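Grelow 과제 중간 진도 보고: 양팔 조작 시연 데이터 수집
제출처: Istcombe 기금 과제관리 담당
작성: Wesosar 조작연구팀
2026년 5월 10일
공유 9 댓글 2

1. 보고 범위

본 보고는 Grelow 과제의 2차 수집 구간을 대상으로 한다. 1차 구간의 결과는 이전 보고서에 수록하였으므로 수집 규격이 바뀐 항목에 한해서만 다시 언급한다. 모델 학습 결과는 예비 수준이며 정량 평가는 7월 보고로 이월한다. 예산 집행 내역은 별도 양식으로 제출하였다.

2. 수집 현황

계획된 가전 조작 과업 19종 가운데 16종의 시연 수집을 마쳤다. 남은 과업은 모두 액체를 다루는 과업으로, 누수 방지 받침의 납품이 늦어져 착수하지 못했다. 받침은 Adamczyk에 발주한 상태이며 공급사가 통보한 납기는 다음 분기 초이다. 납기가 다시 밀리면 해당 과업을 건식 대체물로 진행하고, 데이터 명세서에 대체 여부를 별도 필드로 표기한다.

완료 과업은 문 개폐, 버튼 누름, 다이얼 회전, 서랍 인출, 용기 투입 및 회수로 구분된다. 문 개폐 계열의 시연이 가장 많고 다이얼 회전 계열이 가장 적다. 다이얼 회전은 손가락 끝의 미끄러짐 때문에 폐기율이 높았고, 재수집을 두 차례 실시한 뒤에도 목표 수량을 밑돈다. 부족분은 다음 구간의 첫 주에 우선 배정하였다.

3. 수집 절차의 변경

가. 시작 상태의 고정 해제. 1차 구간에서는 모든 시연이 동일한 시작 자세와 동일한 물체 위치에서 출발하였다. 그 결과 학습된 정책이 위치 편차에 취약하다는 점이 예비 시험에서 드러났다. 2차 구간부터는 대상 가전의 위치와 각도를 시연마다 바꾸고, 문이 있는 가전은 닫힘, 반개방, 완전 개방 상태를 섞어 시작한다. 변경 범위는 작업 목록 파일에 사전 기재하며 조작자가 현장에서 임의로 정하지 않는다.

나. 구간 주석. 시연 하나를 접근, 접촉, 이동, 이탈 구간으로 나누어 주석을 붙인다. 접촉 시점은 그리퍼 전류값을 기준으로 자동 추출한 뒤 검수자가 수정한다. 자동 추출과 검수 결과의 차이는 버튼 누름 계열에서 가장 컸다. 누름 깊이가 얕아 전류 변화가 잡음 수준에 머무는 경우가 많았고, 이 계열은 현재 전량 수작업으로 주석한다.

다. 폐기 기준. 물체 낙하, 팔끼리의 충돌, 통신 지연에 따른 정지가 발생한 시연은 폐기한다. 조작자가 한 번 실패한 뒤 같은 시연 안에서 스스로 복구한 경우는 폐기하지 않고 복구 표지를 단다. 복구 표지가 달린 시연은 학습 세트에 기본 포함하지 않으며, 포함 여부에 따른 성능 차이를 별도 실험으로 확인할 예정이다.

라. 조작자 교대. 조작자는 9명이며 전원이 동일한 연습 과업을 통과하였다. 조작자별 동작 속도 차이가 커서 시연 길이의 분포가 넓다. 속도 정규화를 적용할지는 결정하지 않았다. 원본은 시간 축을 건드리지 않은 상태로 보관한다.

4. 데이터 품질

시각 동기화 오류가 구간 초반에 반복되었다. 원인은 기록용 컴퓨터의 시간 서버 설정이 재부팅 후 초기화되는 문제였고, 부팅 스크립트에 점검 항목을 추가한 다음에는 재발하지 않았다. 영향을 받은 시연은 관절값과 영상의 상관을 이용해 어긋남을 추정하였으며, 추정 신뢰도가 낮은 것은 폐기하였다.

조명에 의한 편차도 확인되었다. 가전 내부등이 켜진 시연은 내부와 외부의 밝기 차이가 커서 자동 노출이 흔들린다. 노출을 고정하면 내부가 포화되고, 자동으로 두면 같은 시연 안에서 색이 변한다. 현재는 노출 고정을 기본으로 하고 내부 물체의 위치가 판단에 필요한 과업에 한해 자동 노출을 허용한다. 이 예외는 메타데이터에 기록된다.

저장 용량은 당초 산정치를 nearly 초과 수준까지 사용하지는 않았으나 증가 속도가 예상보다 빠르다. 깊이 영상의 압축 방식을 무손실로 유지하는 한 다음 구간 중반에 증설이 필요하다.

5. 전자레인지 과업

문 개폐 계열 중 전자레인지 과업은 문 밀어 닫기와 조작부 버튼 누름을 연속으로 수행하도록 구성하였다. 완전 개방 조건에서는 회전 접시를 빼고 내부를 비운 상태로 시작하며, 양쪽 그리퍼는 모두 벌린 자세를 취한다. 왼팔이 문을, 오른팔이 조작부를 담당하는 배분이 기본이다. 문을 너무 천천히 밀면 걸쇠가 끝까지 물리지 않는 경우가 있어, 닫힘 판정을 문 각도 하나로 하지 않고 손끝 반력과 함께 본다. 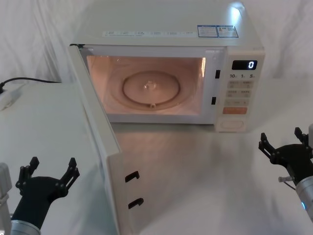

시연 수를 늘리는 것만으로 위치 편차 문제가 해결되는가? 같은 위치에서 얻은 시연은 수를 늘려도 개선 폭이 작으며, 시작 위치와 각도의 분포를 넓힌 시연을 추가해야 한다는 것이 현재까지의 판단이다. 다만 예비 시험의 표본이 작아 정량 근거는 7월 보고에서 제시한다.

6. 위험 요소 및 요청 사항

그리퍼 손끝 패드의 마모가 예상보다 빠르다. 마모된 패드로 수집한 시연은 파지 위치가 미세하게 달라지므로 교체 이력을 시연 번호와 연결해 두었다. 예비 패드 구매를 위해 소모품 항목 내 전용을 요청한다. 총액 변경은 없다.

액체 과업의 일정은 받침 납품에 종속되어 있다. 건식 대체로 전환할 경우 과업 정의가 바뀌므로 Istcombe 측의 사전 동의가 필요하다. 동의 여부를 다음 정기 회의 전까지 회신해 주기 바란다.

7. 다음 구간 계획

다이얼 회전 부족분 수집, 버튼 누름 계열의 접촉 추출 방식 개선, 복구 표지 포함 여부 비교 실험 순으로 진행한다. 평가용 세트는 학습 세트에 쓰지 않은 가전으로 구성하며 수집 담당 조작자도 분리한다. 데이터 명세서 개정본은 비교 실험의 설정이 확정되는 대로 송부한다.

공유 9 댓글 2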